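Imprimir
Enviar por correo electrónico

Organización del dormitorio con zona de lavado integrada
Informe de proyecto del alumnado - Residencia Trendiden
2018-12-01

1. Objeto del trabajo

El presente informe recoge la propuesta de ordenación de un dormitorio en el que conviven el descanso y el cuidado de la ropa. El encargo, planteado en febrero por el estudio Brukwood, pedía mantener ambas funciones en una sola estancia, sin obra y con mobiliario de tamaño reducido.

2. Criterios de distribución

La zona de lavado se sitúa contra la pared del fondo, en disposición vertical, a fin de liberar suelo. El recorrido entre la cama y los aparatos debe quedar despejado, y los recipientes para clasificar prendas han de poder desplazarse con una sola mano. 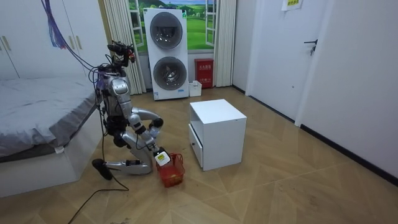
Autoría: Utham Qiu
Alumnado en prácticas, área de Interiorismo

La lavadora y la secadora, apiladas y de color blanco, ocupan el fondo de la habitación ante un mural con colinas verdes y cielo azul. La mesilla, también blanca, ofrece un hueco superior abierto y un cajón con tirador negro. Para las piezas pequeñas se optó por una cesta de plástico rojo con rejilla - ligera y de contenido reconocible a simple vista - apoyada en el parqué claro.

3. Prueba de uso

La distribución se ensayó durante 24 días, con 3 lavados semanales. Se registraron dos incidencias: la cesta resultó insuficiente para la ropa de cama y el cajón se empleó para guardar objetos ajenos a su destino.

4. Propuestas de mejora

Se recomienda incorporar otra cesta de mayor capacidad y reservar el hueco de la mesilla para artículos de uso nocturno. El detergente deberá almacenarse fuera del dormitorio.

Imprimir
Enviar por correo electrónico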